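About the Harb Street Congregational History Society

We are a small group of neighbors who look after the papers, hymnals and stories of the old churches in and near Nirkham. It began when Cecilia Sulemana was handed her grandmother's baptism record and wanted to know who had signed it. One question led to another, as they do, and before long the signature had been traced to a traveling minister from Flevley – and Cecilia had a kitchen full of other people's church bulletins!

Today our collection holds 800 items, from choir programs and wedding registers to a handwritten cookbook put together for the Pornum chapel supper. We have 30 members, and we are always glad to meet another, whatever church you grew up in, or if you grew up in none at all.

A yellow cable in one, the wood floor and a dark speckled rug in the other
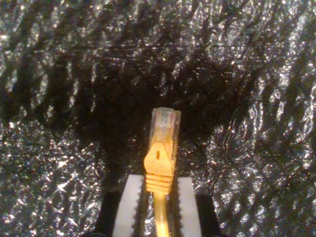
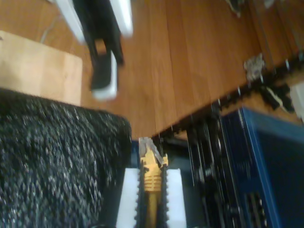 Who we are

Cecilia still leads the research side and answers most of the letters (please be patient with her, she likes to write long replies). Nana Agyeman reads the older registers, which takes good light and a great deal of tea. Danylo Kovalchuk records the memories of our oldest churchgoers, and Sena Sulemana and Ama Asante put together the newsletter, which comes out every April and again in the fall.

Visiting and asking questions

If you are looking for a relative, send us the family name, the church if you know it, and any dates you have, even shaky ones. We don't charge for a search. Copies of up to 3 pages are free as well, and after that we ask for a little something toward paper.

We also love to be given things. Old Sunday school certificates, photographs of picnics, a program tucked into a Bible – please let us have a look before they go out with the trash.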